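Course handout 7: Evaluating a two-arm simulation kit
Instructor: Marama Nepia

Reading before the lab: chapters on contact models and inverse kinematics. Bring the scoring sheet.

The Malura cell kit is sold by Ploken as a software package. A license covers the physics engine, a scene library, two arm models and a task editor. The teaching license costs 395 per seat and year; the full license costs 962. The functional difference is the export module, absent from the teaching version. Students who need to move a trajectory to hardware must use the bench machine in the Dunstan lab, where the full license is installed.

Our review covers three items: collision handling, reach, and repeatability of a reset. Rendering quality is not scored. Shadows and surface texture matter only when a camera policy is trained on the output, and we do not do that until the second half of the course.

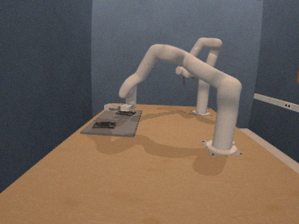 Reach is the first item to score, and it depends almost entirely on base placement. Malura stores each base pose in the scene file, and both arms share one world frame. In the tray scene both bases stand on the table, the nearer one to the right of center, while the gray tray lies on the left. The nearer arm has to extend across the table and fold down at the elbow to bring its gripper just above the tray. Record the joint values for this pose and compare them with the limits in the arm file. Then move the base toward the tray in small steps and record them again. State which joint gains the most margin.

Collision handling is scored second. The kit checks link against link only if the pair is listed in the contact table. The default table omits pairs between the two arms. Seen from a viewpoint where one arm crosses in front of the other, an overlap on screen tells you nothing about clearance, so read the distance from the solver log. Add the missing pairs, rerun, and note the change in step time.

For the reset test, run the supplied script. It performs 728 resets and writes the object poses to a text file. Report the largest position error and the largest rotation error separately. A mean value alone will not be accepted.

Known faults in the current release:
The task editor drops unsaved grasp points when a scene is renamed.
Gripper force is shown in the wrong unit in the side panel; the log is correct.
The Mukasthorpe scene loads without its contact table. Copy one from another scene.

Submit the scoring sheet, the edited scene file and the solver log. Late work loses one grade step.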